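MEDIA RELEASE
October

Lorraine Naylor returns to television as a woman who will not sell her house

Garside Pictures has confirmed that Lorraine Naylor will lead Idesitz, a new drama series now in production in Denisville. It is her first starring role since the courtroom serial Grunley, which ran for 119 episodes and in which her character was shot, divorced and elected mayor, in that order.

Naylor plays Margaret Idesitz, a retired piano teacher whose three adult children would like her to move somewhere sensible. Margaret would like her three adult children to go home. The first season takes place almost entirely on one property and covers 40 days, during which a fence is disputed and a will is read too early.

"I was sent the script with a note saying the part was 'quiet'," Naylor said. "I have 2 pages of shouting in the first episode, and I get to throw a casserole. If that's quiet, I'm looking forward to the loud ones."

Naylor began her career in regional theatre, where she played most of the nurses and all of the witches. She moved to the screen in a run of small film parts, several of them credited as Neighbour, before Grunley made her a familiar face in living rooms and, she says, at the dry cleaner's. She has spent the years since on stage, in radio plays and in a much-repeated commercial for garden mulch that her agent has asked us not to mention.

The series was written with Naylor in mind, although the writers waited until the fourth draft to tell her. Each episode runs 45 minutes and has its own self-contained family argument – viewers who miss one should have no trouble finding their place in the next.

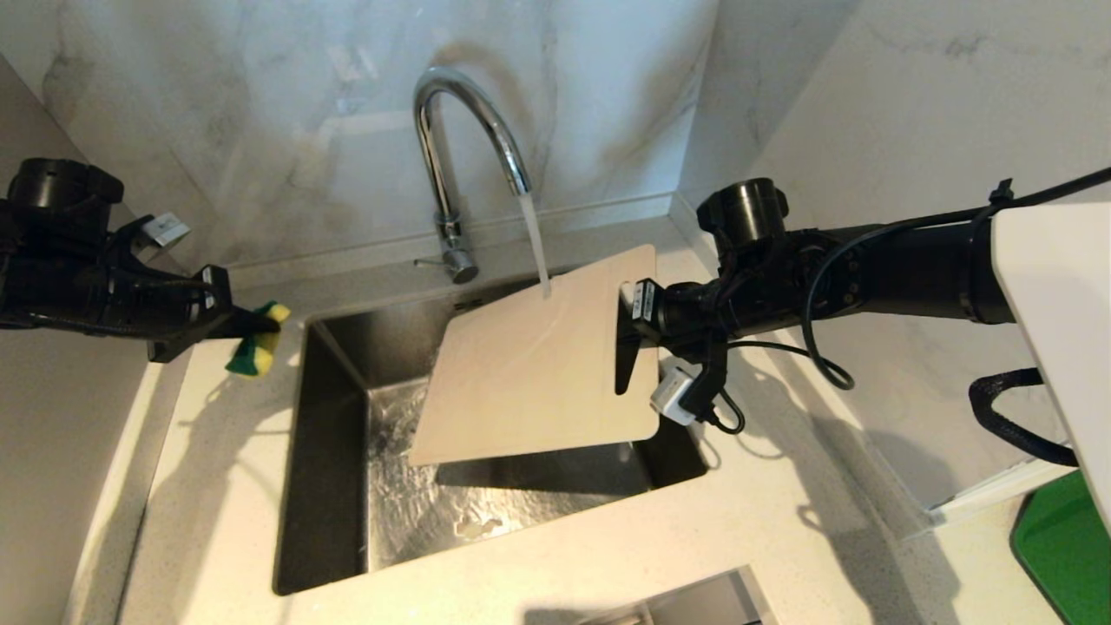 Water running onto a cutting board at a kitchen sink.

Filming continues in Denisville through the end of the season, weather and the neighbour's rooster permitting. Further casting, including the role of the eldest son, will be announced once he has stopped negotiating.

Idesitz is produced by Garside Pictures. A broadcast date has not been set.

Media enquiries: Publicity Office, Garside Pictures, Denisville. Interview requests for Ms Naylor are best made after 10 am.

ENDS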